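4.2 Rules for the shared table

The rules in this section were written for the tabletop stations of the Drumance project, which are used at both partner sites, Ollon and Skurkeo. They concern two arms fixed to the near edge of a table and a person who may reach over the same surface. We do not treat the safety of the arms themselves, which is the duty of the manufacturer and of the local safety officer. Our subject is smaller: what people do at the table between one trial and the next, and how this is written down.

We began from the house rules which each site already had. The Ollon rules were strict about clothing and cables but had only one line about objects. The Skurkeo rules listed the objects in detail and left the behaviour of the person almost open. When we compared the records of 2,000 trials, we noticed that the two sites had used the word "reset" with different meanings. At Ollon a reset was finished when the object was back in its place. At Skurkeo it was finished when the hands of the person had left the table. A trial which is valid under the first meaning may be not valid under the second, so the numbers of the two sites could not be put together without reading the notes by hand.

The common version has four rules. They are given here in the wording which is printed at the stations.

Rule 1. The working area is the part of the table which both grippers can reach. Only the object of the present task may stand there at the start of a trial. Other objects are kept at the side or at the back.

Rule 2. A person may put a hand into the working area only after saying the word "hand" aloud and hearing it repeated by the operator. The arms are held still until the person says "clear".

Rule 3. When two arms hold one object, neither gripper is opened before the object is supported by the table or by the other arm. The operator says which arm will open first.

Rule 4. Tools with a point or a blade are named in the trial sheet, together with the side of the table on which they lie. They are not moved during a trial, neither by a person nor by an arm.

Figure 3 gives three moments of work with tableware at a station.

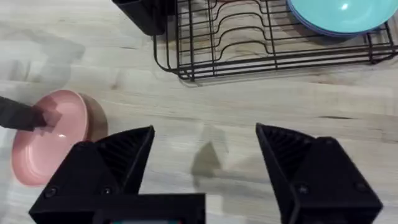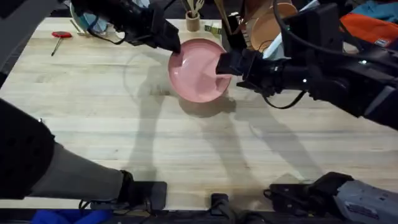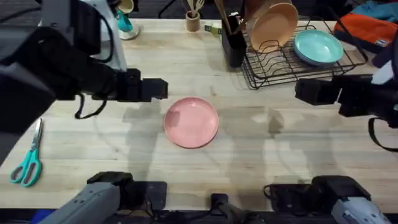

Figure 3. Tabletop work with a pink bowl (first and second picture) and a pink plate (third picture).

Rule 2 caused the longest discussion. Several operators found the spoken words slow, and proposed a foot switch in their place. We tried the switch for a part of October and went back to the words. The switch tells the system that something is permitted, but the second person in the room does not hear it. With the spoken rule everyone who is near the table knows the present state, also a visitor. The cost is a few seconds for each reset. We accept this cost, and we advise that it be included in the planned time of a session, because operators who are behind their plan will begin to leave out the repetition.

Rule 3 is taken in large part from the Halász guide, an internal text which was in use at Skurkeo before the project. The guide speaks only of heavy parts. We extended it to light objects after we saw in the records that bowls and cups were released too early more often than anything heavy. Our explanation is that operators are careful with weight and less careful with a thing which looks harmless. A bowl also has a rim which can be held at many points, and it may turn when one side is let go. For this reason the trial sheet now has a field for the order of release.

Rule 4 is a compromise. The stricter wish was to remove all scissors and screwdrivers from the tables. But some tasks need them, and in the interviews the operators said that a tool which is carried away and brought back many times is more often forgotten in a wrong place. We therefore ask for a fixed place and a written name. If a session has no task with such a tool, a site is free to apply the stricter form.

Of 800 trial sheets filled in under the common version, 41 were returned because a field was empty or could not be read. Most of these concerned Rule 1, where the operator had to write which objects stood outside the working area. The field was too narrow for the purpose and we have replaced it with a small drawing of the table, on which the objects are marked. We did not change the text of the rule.

One limit should be mentioned. All the stations have the arms at the near edge, so the person usually comes from the left or the right side. For a table which is open on all sides Rule 2 would need a further sentence about where the person stands, and we have no experience from which to write it. The question of mobile bases is left to Section 5.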